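Eltstead Flight Training opens residential ground school at Skatness

24 July 2022

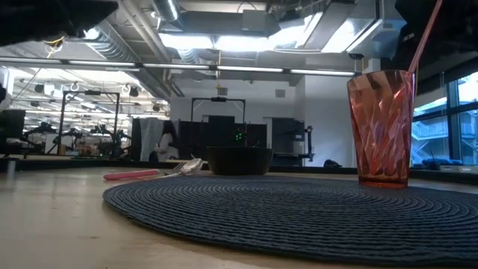
Eltstead Flight Training has opened a residential ground school at Skatness for student pilots working towards their commercial theory exams. The course runs for 20 weeks and covers every written paper, with teaching in the mornings and supervised study in the afternoons. Students live on site in single rooms and eat together in a shared dining room beside the classrooms. Meals are included in the course fee, and the tableware is the homely sort, such as a black bowl on a round navy placemat of coiled cord and a pinkish-orange tumbler with a long pink straw. Breakfast is served from six for anyone who wants to revise before class.

The school has places for 77 students a year, split between an autumn and a spring intake. The first group starts this autumn and the second in April. Applicants must already hold a private pilot's licence or be enrolled on a full-time commercial course. They will also need a current medical certificate before flying training begins, and the school advises getting this done before paying a deposit.

Urs Thaler, head of training at Eltstead, said the decision to offer a residential course came from talking to former students.

"A lot of them did their theory by distance learning while holding down a job, and they found it hard going," he said. "They would get stuck on one point in navigation or performance and lose a week to it. At Skatness they can walk down the corridor and ask an instructor."

The building was a training centre for marine radio operators until it closed and has been refitted over the past year. It now has four classrooms, a library, a quiet study room open until midnight and an exam practice room with 20 desks. A fixed-base simulator will be installed before the spring intake arrives. Students will use it for instrument procedures and radio work, though hours spent on it during ground school will not count towards a licence.

Course notes and practice questions are supplied through Illeo, the study software Eltstead already uses at its flying base. Students can keep their access for a year after the course ends, which will help those who need to resit a paper. Printed notes are available at extra cost – 221 pages for the longest subject – and can be ordered when booking.

Léonie Hamel, who joins as chief ground instructor, will lead the teaching team. She flew turboprops on regional routes before moving into instruction and has taught meteorology and flight planning for most of her career.

"The exams are passable for anyone who puts the hours in," she said. "I want students to leave able to use what they have learned. If you can read a forecast chart properly, you will be glad of it on your first line flight."

Eltstead is also offering the Rai bursary, which pays half the course fee for one student in each intake. It is open to applicants who have funded their own flying so far. Candidates should send a letter of no more than 200 words with a copy of their logbook summary. Shortlisted applicants will be interviewed at Skatness – travel costs will be refunded.

Applications for both intakes are open now. Course dates, fees and entry requirements can be requested from the Eltstead admissions office, which can also arrange visits to the school.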